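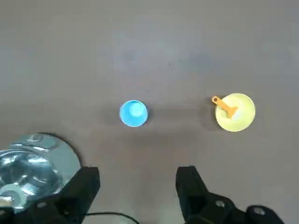 Blue cup and yellow bowl with the spatula, from the wrist camera.

How to Watch a Robot Demo Without Being Sold One

By Juraj Oravec
November

I went to the Prutow open day with 107 other people and a bad attitude. If you're going to one of these, use mine.

Step 1. Get there before the talk. Look at the table first and write down what's on it.
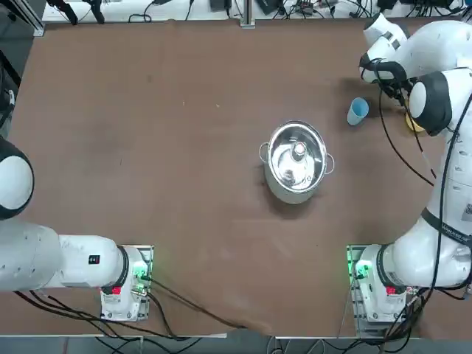 Ask what the task is, in one sentence, before anything moves. Rostislav Lukáč, running the demo, told me "kitchen handling," which could mean anything. I pushed. With a steel pot in the middle of the table and a cup off to one side, I wanted to know which objects counted and where each had to end up. Make them say it out loud.

Step 2. Ask for the number of tries. The handout claimed 3,753 practice runs. Fine, but how many were thrown out? I got a shrug.
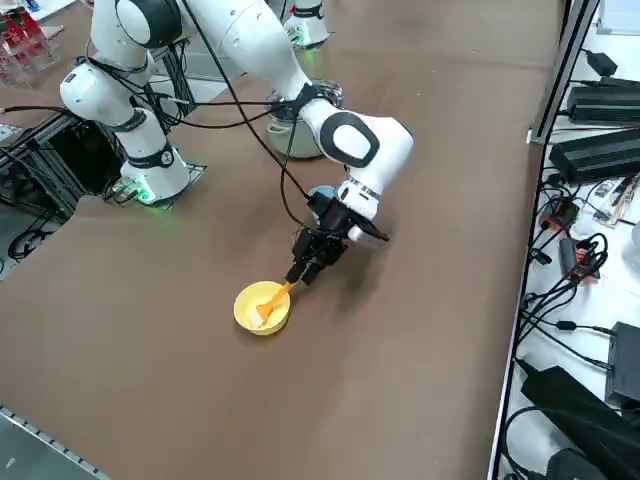
Step 3. Ask to move something. A few inches is plenty. If the answer is "maybe later," write that down too.

Step 4. Find out who is driving. A person with a remote and a program can look the same from the third row. 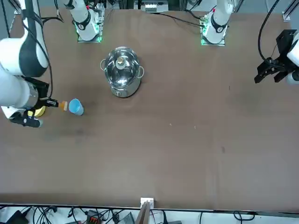

Step 5. Stay for a second run and time both. Don't clap until you've compared them.

I'd go again, but I'm not ready to believe the brochure. Zaklow has its own open day next, and I'm bringing the same list.

We use cookies to improve your visit. Accept | Manage settings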